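Gamirwood Kitchen Corner Word Cards

Our kitchen corner cards have been one of the most asked-for sets in the shop since we first put them together one September, and we have finally given them the fresh coat of paint they deserved! You get 45 word cards, each with a cheerful picture and a big, clear word that small children can trace with a finger. The words cover cooking (stir, pour, chop, taste), things you find in a kitchen, and plenty of food.

Print them on card stock and laminate them if you can, as they do get handled a lot. They fit nicely in a pocket chart, on a low shelf, or along the front of a play stove.

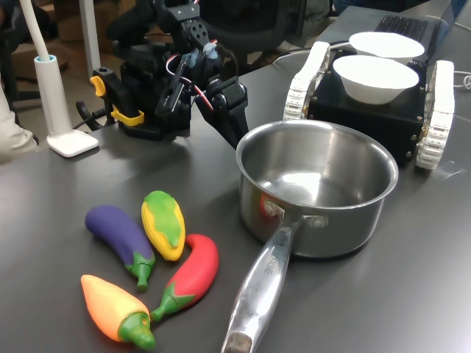 The food cards are the ones children seem to go back to over and over, and they are lovely for matching games. Put out whatever play food you own and let everyone find the word that goes with it. An eggplant, an ear of corn and a red chili pepper make a fine start, and a saucepan gives them somewhere to "cook" once the matching is done.

The set comes in print and in cursive, with a page of blank cards for your own words.

Related items
Gamirwood Grocery Store Signs
Romico Bakery Price Tags
Wernico Garden Center Labels
Mạch Color Word Banner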